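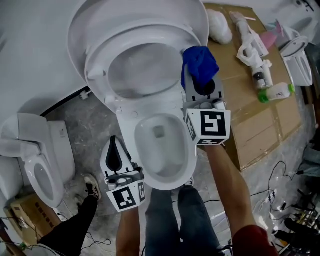

马桶座圈旁的蓝色擦布

小型旅馆如何避免重复预订，以及发生以后怎么处理

作者：Barbara Jakubowski

重复预订的意思是：同一个晚上，同一间房，卖给了两位客人。大酒店有时故意多卖几间，他们有统计数据，也有同集团的酒店可以转移客人。小旅馆没有这种条件。我在Uten经营Wieczorek旅馆，一共12间房，七种床型组合，在三个地方同时销售：我们自己的网站，电话，还有预订平台Flivier。管理房态用的软件是Kakus。下面的步骤是按照我们的情况写的，如果您用别的软件，菜单的名字会不一样，但是顺序可以照用。

中文不是我的母语，有些行业词我可能用得不够标准，所以先解释几个。

房态：每一间房每一晚的状态，例如可售、已订、维修、自用。
房型：客人购买的类别，例如“庭院双人间”。
房号：具体的那一间，例如三号房。
渠道：客人下订单的地方。
库存：某个房型在某一晚还可以卖的数量。

开始以前需要准备的东西

您需要软件的管理员账号，各个渠道的后台账号，一份纸质的房间平面图，还有一支铅笔。请选择一个没有人办理入住的时间来做，我一般在上午，退房的客人已经结完账以后。第一次设置需要一个上午，中间最好不要接电话订单。如果一定要接，就先把客人的姓名和日期写在纸上，告诉客人下午再确认。

第一步　把房型和房号对清楚

很多重复预订从这里开始。旅馆在平台上写了五间“标准双人间”，但是其中一间在软件里属于“家庭间”，因为去年夏天加过一张床，后来床搬走了，软件没有改回来。

请拿着平面图，走进每一间房，看床，然后在图上写下房号和房型。不要坐在办公室里凭记忆写。我第一次做的时候很有信心，结果九号房的床型写错了。

走完以后，回到电脑前，打开Kakus的“房间设置”，一间一间对比。如果有不同，以平面图为准，修改软件。修改之前要看这间房以后有没有订单。有订单的话，先把订单移到同房型的另一间，再改房型，否则订单会停在“未分配”的列表里，很容易忘记。

最后打开每个渠道的后台，检查每个房型的数量。各个渠道的名称可以不同（在Flivier上我们把庭院双人间叫做“安静双人间”，客人更容易理解），但是数量的总和必须与软件一致。

第二步　决定哪里是唯一的正确答案

房态只能有一个主记录。所有别的地方都是它的复制品。在我们这里，主记录是Kakus。平台后台的日历不能用手修改，前台桌子上的日历本也已经取消了。

这一点说起来简单，做起来需要一些时间，特别是家里的长辈也帮忙接电话的时候。我的婆婆喜欢日历本，她的字很漂亮，客人的备注也写得详细。我们的办法是给她打印当天的到店名单，她可以在名单上写备注，但是新的预订她要直接输入电脑，或者打电话给我，由我输入。

如果您的网络不太稳定，可以每天晚上打印一份未来一周的房态表。网络断开的时候，用这张表接电话，但是只接“待确认”的预订。网络恢复以后，先输入电脑，再给客人发确认信。顺序不要反过来。

第三步　连接渠道，并且测试

在Kakus的“渠道”页面选择要连接的平台，输入平台给您的房源编号，然后为每个房型选择对应的房型。这里请慢慢做。下拉菜单里的名字很相似，“双人间（大床）”和“双人间（两张床）”排在一起，鼠标滑动一下就选错了。

连接成功以后，页面会显示绿色的标记。绿色的标记只说明两个系统可以说话，它不说明房型对应正确。所以一定要测试：

1. 选择一个淡季的日期，比如十一月里一个还没有订单的晚上。
2. 在软件里把一个房型的库存全部关闭。
3. 等几分钟，然后打开平台的客人页面，不要登录后台，用普通客人的方式搜索这个日期。
4. 确认这个房型不能预订，同时其他房型还可以预订。
5. 把库存打开，再搜索一次，确认它回来了。
6. 换下一个房型，重复上面的过程。

请不要省略第四条的后半句。我见过一家旅馆，关闭家庭间的时候，平台上消失的是单人间。他们两个房型接反了，卖了半个春天才发现，那段时间运气很好，没有客满。

测试完以后，记下每个渠道更新需要多长时间。我们的平台通常很快，但是旺季的傍晚会慢一些。

第四步　处理最后一间房

更新有延迟，所以最危险的时候是某个房型只剩下最后一间。两位客人可能在同一分钟付款，系统来不及关闭。

有两种做法。第一种是保留：当库存只剩一间时，自动关闭平台，只在自己的网站和电话销售。Kakus里面叫“最低保留数”，填一就可以。好处是安全，坏处是可能卖不出去。第二种是不保留，接受少量的风险，但是准备好后面要讲的应对方案。

我们夏天使用保留，冬天不使用。冬天客人少，空一间房比较可惜，而且如果真的重复了，总有别的房间可以升级。您可以看自己的入住情况决定。如果某个房型总共只有一间，例如我们的阁楼套房，我建议只放在一个渠道销售，这样完全不需要考虑延迟。

第五步　电话和现场预订

电话里最容易犯的错误是先答应，后输入。客人说：“下个月那个周末还有房间吗？”您看了一眼屏幕，说有，然后聊早餐，聊停车，聊狗可不可以带。挂断电话的时候，这间房已经在网上被订走了。

我们规定，只要客人说了日期和人数，就先在软件里建立一个“临时保留”，再继续聊天。临时保留两个小时以后自动取消。聊完以后，客人如果决定预订，把它改成正式订单；如果客人要回去商量，就明确告诉他房间保留到几点钟。

可以这样说：“这间房我为您保留到今天下午四点。四点以前请您回电话，过了这个时间，它会重新开放给其他客人。”

客人一般都能接受。不接受的客人，可以请他付定金，付了定金就没有时间限制。

直接走进门来问房间的客人也一样处理。请他稍等，先输入，再给钥匙。

第六步　维修和自用的房间

水管坏了，房间要关两天，您告诉了打扫的同事，也告诉了水管工，可是没有告诉软件。或者亲戚来住，钥匙直接从柜子里拿走。这样的房间在网上还是可售的。

凡是不能卖的房间，不管什么原因，都要在软件里关闭，并且写上原因和结束日期。结束日期一定要写。没有结束日期的维修会一直留在那里，我们有一间房因为换窗帘关闭了很久，窗帘早就换好了。

退房以后的延迟也属于这一类。如果同意客人下午退房，请检查这间房当天晚上的下一位客人什么时候到。清洁需要时间，浴室尤其不能赶。到店时间太近的话，可以在同房型里给下一位客人换一间。

第七步　每天检查一次

每天早上，早餐结束以后，由值班的人打开三个页面：今天的到店名单，未分配订单，渠道错误日志。

到店名单要和房号一个一个对应。未分配订单必须是空的，不是空的就马上分配。错误日志里如果有红色的行，点进去看日期，然后手动到平台的客人页面确认库存。大部分红色的行是暂时的网络问题，过一会儿会自动重发，但是涉及本周的日期还是要看。

检查完以后在值班本上签名。签名的作用是让大家知道今天已经看过了，不必再看第二遍。

如果还是发生了怎么办

先确认这是真的。有时候客人同时在平台和网站下了两次单，姓名的写法稍有不同，看起来像两位客人。比较电话号码和邮箱，有疑问就打电话问。

确认以后，按照下面的顺序处理。

首先，停止销售。把当天所有渠道的库存关闭，避免第三个订单进来。

然后看自己有没有别的房间。可以升级就升级，不要收差价，也不要把升级说成是一个礼物。直接说明我们的安排出现了错误，为您换了更大的房间。客人听得出来区别。

如果自己没有房间，就决定请哪一位客人搬走。我的原则是：住一晚的比住几晚的容易安排，成年人比带小孩的家庭容易安排，开车来的比坐火车来的容易安排。下单的先后只是参考。已经到店的客人不要动，尽量联系还在路上的那一位。

先找到新的房间，再打电话给客人。没有找到房间以前打电话，只会让客人在路上着急。平时就要和附近的旅馆保持联系，把他们的直线电话贴在前台，不要贴在办公室里。我们和同一条街的两家旅馆有口头约定，互相接收客人，房费按照普通的价格结算。

电话里需要说清楚四件事：发生了什么，新的住处在哪里，费用由谁付，怎么过去。可以参考这段话：

“您好，我是Wieczorek旅馆的负责人。非常对不起，由于我们的错误，今晚您的房间被重复预订了。我已经为您在步行可以到达的一家旅馆订好了房间，标准相同，包括早餐。您不需要多付钱，差价和出租车由我们承担。如果您不满意这个安排，我可以马上为您全额退款。”

请不要说“系统出了问题”。客人没有和系统签合同。

最后是钱。新房间如果比原来贵，差额由旅馆付。出租车费凭票报销，或者由您直接叫车付款。去年我们最贵的一次，房费差额、出租车和一顿晚饭加在一起是635兹罗提。我每年在预算里单独留一笔钱，最多2000兹罗提，专门用于这种情况，值班的人可以自己决定使用，不需要先打电话问我。晚上十点钟客人站在门口，值班的人没有权力付出租车费，这种情况对谁都不好。

平台的订单还要在平台上处理。不要请客人自己取消，那样可能会产生取消费，也会让客人觉得责任推给了他。请从旅馆的后台选择“无法提供房间”，或者打平台的合作热线。各个平台的规定不一样，合同里会写由谁赔偿，签合同的时候请找到这一条，复印下来放在前台。

事后要写的记录

第二天写一份简短的记录，半页纸够了。写下两个订单各自的来源，下单时间精确到分钟，当时软件里的库存，还有谁处理的。时间最重要。如果两个订单相差几分钟，很可能是延迟，可以考虑提高保留数。如果相差几天，就不是延迟，应该回到第一步和第三步，检查房型对应。

还要给搬走的客人写一封信，由负责人署名。我们会问一句第二天早上睡得怎么样，并且请他下次来的时候直接联系我。有的客人不回信，也没有关系。

常见的问题

只有四五间房，需要买软件吗？
如果只在一个渠道销售，不需要，平台自己的日历就可以。有了第二个渠道，我建议使用软件，或者使用各平台之间的日历同步功能。日历同步比较慢，有时候要等几个小时，所以最好同时把当天的预订关闭，请当天的客人打电话。

换软件的时候，旧的订单怎么办？
两个软件同时运行一个星期，但是只有一个连接渠道。旧订单输入新软件以后，请另外一个人核对，自己核对自己输入的内容，常常看不见错误。

夏令时改变的那个晚上要注意什么？
检查临时保留的到期时间。我们遇到过提前一个小时取消的情况，已经报告给软件公司，新的版本里修改了。

团队订单可以先不分房号吗？
可以，但是库存必须先扣掉。在Kakus里建立团队时，请勾选“扣减库存”，这个选项默认是没有勾选的。名单通常在到店前几天才来，收到名单以后再分配房号，把行动不方便的客人放在一楼。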